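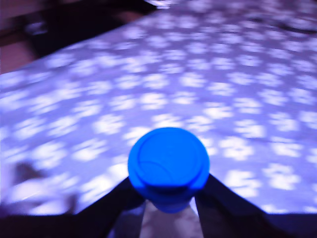

## 4.2 Warum Menschen ihre Dauerspende kündigen (und manche davon wiederkommen)

Als ich mit den Interviews angefangen habe, war ich ziemlich sicher, dass es am Ende ums Geld gehen würde. Wer kündigt, hat weniger übrig, dachte ich, und wer nach einer Weile zurückkommt, hat eben wieder mehr. So steht es ja auch in vielen Kündigungsformularen: »finanzielle Gründe«, Kreuzchen, fertig. Bei Belledo war das mit Abstand das beliebteste Kreuz, und ich hatte mir in meiner ersten Auswertung schon eine schöne Überschrift dafür zurechtgelegt. Die habe ich inzwischen gelöscht.

Kurz zur Erinnerung an Abschnitt 4.1: Ich habe mit 40 ehemaligen Dauerspenderinnen und Dauerspendern gesprochen, die meisten davon per Telefon, einige auch bei ihnen zu Hause in Clelbridge oder draußen in Riketham. 19 von ihnen spenden heute wieder regelmäßig an Belledo, die anderen nicht oder nur noch ab und zu, wenn zum Beispiel ein Geburtstag ansteht. Mir ist klar, dass man aus so einer Gruppe keine Quoten ableiten darf. Ich habe schließlich gezielt nach Leuten gesucht, die zurückgekommen sind, und die wollten natürlich auch lieber mit mir reden!

Was mir in den Gesprächen als Erstes auffiel: Kaum jemand konnte mir auf Anhieb sagen, wie viel er oder sie früher gespendet hatte. Da wurde geschätzt, da wurde durch die Küche nach dem Ehemann gerufen, eine Dame hat während des Telefonats ihre Kontoauszüge herausgesucht (ich durfte so lange ihrem Wellensittich zuhören). An den letzten Brief des Vereins dagegen erinnerten sich erstaunlich viele, und zwar bis in einzelne Formulierungen hinein. Mal war die Anrede falsch. Mal kam drei Wochen nach dem Tod der Mutter noch ein Brief an die Mutter, obwohl man das doch gemeldet hatte. Und ziemlich oft war es so, dass der Dank für die letzte Spende und die Bitte um die nächste im selben Umschlag steckten.

Ich nenne das im Folgenden den »Doppelbrief«. Der Begriff stammt nicht von mir, sondern von Anwara Weerakoon, die bei Belledo lange die Spenderpost betreut hat und mir für diesen Teil der Arbeit sehr geduldig Rede und Antwort gestanden hat. Sie hatte den Doppelbrief intern schon kritisiert, kam damit aber gegen das Portoargument nicht an. Verständlich ist das ja: Zwei Aussendungen kosten mehr als eine, und ein kleiner Verein muss jedem Förderer erklären können, wo das Geld bleibt. In ihren Unterlagen fand sich eine Aufstellung, nach der ein getrennter Versand im Jahr rund 2200 Euro zusätzlich gekostet hätte. Ob diese Rechnung aufgeht, kann ich nicht prüfen, dafür fehlen mir die damaligen Druckangebote.
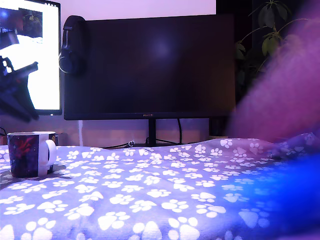 Mit der Spenderdatenbank Vahidi ließ sich immerhin nachvollziehen, wer wann welchen Brief bekommen hat. Ich muss zugeben, dass ich mir das leichter vorgestellt hatte. Die Aussendungen sind zwar alle verzeichnet, aber bis April wurden Dank und Spendenaufruf unter demselben Kürzel abgelegt, und erst danach gibt es zwei getrennte Einträge. Für die älteren Fälle habe ich deshalb die Briefvorlagen aus dem Archivordner danebengelegt und jeden einzelnen Versand von Hand zugeordnet. Bei fünf Personen ging das beim besten Willen nicht, die habe ich aus dem Vergleich der Briefe herausgelassen. In den Interviews selbst kommen sie weiterhin vor (siehe Anhang B).

Legt man nun die Versanddaten neben die Erzählungen, wird es spannend, zumindest für mich! Viele Kündigungen, die im Formular mit »finanzielle Gründe« begründet sind, gingen kurz nach einem Doppelbrief ein. Im Gespräch klang das dann etwa so: »Ach, das mit dem Geld habe ich halt angekreuzt, man will ja nicht unhöflich sein.« Diesen Satz oder einen nahen Verwandten davon habe ich so oft gehört, dass ich ihm einen eigenen Code gegeben habe (»höfliches Kreuz«). Er taucht übrigens auch bei Leuten auf, denen es finanziell nach eigener Aussage wirklich schlechter ging. Beides kann also zusammen auftreten, und ich würde mich nicht trauen, das eine sauber vom anderen zu trennen.

Bei den Rückkehrerinnen und Rückkehrern war der Anlass meistens klein. Eine handgeschriebene Karte, ein Anruf ohne Bitte am Ende, das Sommerfest in Riketham, bei dem jemand den Namen noch wusste. Ein älterer Herr erzählte mir, er habe beim Fest nur Kuchen kaufen wollen und sei mit einem ausgefüllten Lastschriftmandat nach Hause gegangen, worüber er selbst am meisten gelacht hat. Große Kampagnen wurden dagegen fast nie genannt, auch die nicht, in die Belledo viel Arbeit gesteckt hatte.

Eine Einschränkung muss ich noch loswerden. Ich habe selbst eine Zeit lang am Infostand des Vereins mitgeholfen, und manche meiner Gesprächspartner kannten mich von dort. Gut möglich, dass sie mir gegenüber freundlicher über Belledo gesprochen haben als gegenüber einer Fremden. Ich habe die betreffenden Interviews im Material markiert und komme in Abschnitt 4.3 darauf zurück, wo es um die Telefonate geht.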